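Progress report to Pellari, January
From Ívar Baldursdóttir

Hi all, and sorry this is a bit longer than the last one. There was more to tell you this time!

The short version is that the simulator comparison is up and going, two grippers are loaded into it, and we're a little behind on the third. The Sostia parallel-jaw came in first and was easy. The Brøndum one took most of a week, mainly me fighting with the finger joints, which kept drifting apart every time the arm sped up (I had the joint limits in the wrong units – my fault, fixed now). The Disero model is still waiting on a usable file from their side. I've written to them twice.

For the tasks I've stuck with doors, as we agreed in the proposal. I've built 5 door setups so far, with different walls and colors around them so the vision side doesn't get lazy and learn one room by heart. The view we feed the controller looks out from just behind the fingers, and I've come to like it a lot more than the fixed side camera.

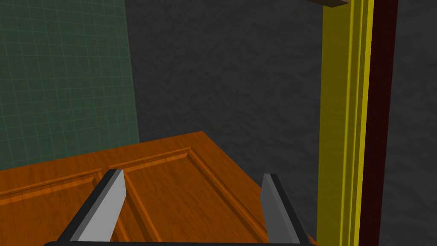 I ran 56 trials with the parallel-jaw before the break, and the thing that jumps out is how much the approach angle matters. Coming in straight, it does fine. Coming in at a slant, one fingertip gets to the surface before the other and the whole arm gives a little shove, which the controller then tries to correct, and off we go wobbling. Softer contact settings help, but they also slow every run down, and I haven't found a middle setting I'd want to defend in front of you yet.

Wood grain was a surprise too. The depth estimate gets jumpy on strong grain and settles down on plain paint, so I'm adding a few more wood textures before I trust any of the scores.

On money, we're fine. The compute bill came in under what I'd set aside, and I'd like to move the leftover into a second wrist camera for the real arm, if you're okay with that. Just a yes by email will do.

Next up: the same trials on the Brøndum gripper, then Disero if the file shows up. I need 3 more weeks for both.

Ívar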